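News > Press releases > Open day at Tapley

This website uses cookies to improve your visit. Accept all | Settings

About us Products Careers Press Contact

PRESS RELEASE

Pakonico opens its robot workshop in Tapley to the public

Tapley, 27 December 2025 - Pakonico, maker of small robot arms for light handling work, has held the first open day in its workshop in Tapley. During the day, 147 visitors came to see how the company teaches its two-arm system Zerus to pick up and put down small objects on a table. Among the guests were families from the town, school pupils with their teachers, owners of small packing businesses and former employees of the company.

The open day was organised together with Praronance, the training firm which has shared the building with Pakonico since March. Praronance gives courses for people who want to work with automatic machines but have no technical education. Its trainers led the groups through the building and explained each station in simple words.

The main point of the programme was the demonstration of Zerus. It was shown in sessions during the whole day, and for the afternoon sessions the company had to put out more chairs. An employee guided the arms by hand controls, and the visitors could follow the work both at the table and on a large screen, where the view from the wrist camera was displayed. Many guests said that this second view helped them most, as from the chairs it is difficult to see how near the fingers come to an object before they close.

The fingers of Zerus are orange, with ribs on the pads and a thin black rubber strip along the inner edge. They are printed in Tapley, and the shape was changed several times in the past year. The older shape was good for boxes but lost round things easily. For the open day the company chose simple objects that children know or can understand at once, such as a toy corn cob and a printed green ring with small holes in it.
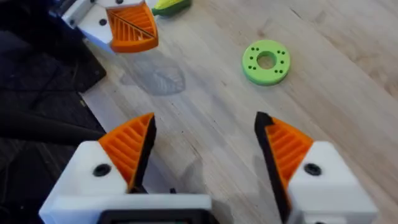 Why does Zerus work with two arms?

Many tasks at a packing table need one hand to hold and the other to move, for example when a lid must be put on a box. With a single arm the object must be fixed in a clamp first, and this takes time to set up for each new product. Two arms can share such a task, and they can also pass an object from one side of the table to the other.

After each session there was time for questions. Visitors from packing businesses wanted to know how long it takes to teach a new task and what happens when an object lies in a different place than before. The company explained that a person first shows the task many times with the controls, and that the recordings are then used to train the system. For its own tests Pakonico has collected almost 2,000 recordings until now. Objects in new positions are still a difficulty, and this work will continue next year.

The younger guests were more interested in trying the controls themselves. For them a separate table was prepared in the training room of Praronance, at slow speed and always with a trainer standing by. The queue at this table was long until the end of the day - the company apologises to those who could not have their turn and will prepare more places next time.

In the entrance hall, visitors could see earlier versions of the fingers and take them in the hand. Some of them show the mistakes of the first months, for example pads that were too hard or tips that broke after a short time. Pakonico decided to exhibit these parts because questions about them are often asked when customers visit the workshop. Tea and cake were served in the same hall, and the money from the cake table goes to the technical club of the local school.

Pakonico and Praronance thank all guests for their interest and their patience in the queue. A second open day is planned, and its date will be announced on this website. School groups and companies who wish to see Zerus before that can ask for a visit by the contact form. Groups should tell the number of persons and if they would like to try the controls, so that a trainer can be present.

About Pakonico
Pakonico develops and builds small robot arms and grippers in Tapley. Its products are used for light handling and packing work and in technical education.

About Praronance
Praronance offers courses in automation for beginners and for employees who change to a new kind of work. The courses take place in Tapley and at the customer's site.

Press contact: please use the contact form and choose the subject "Press".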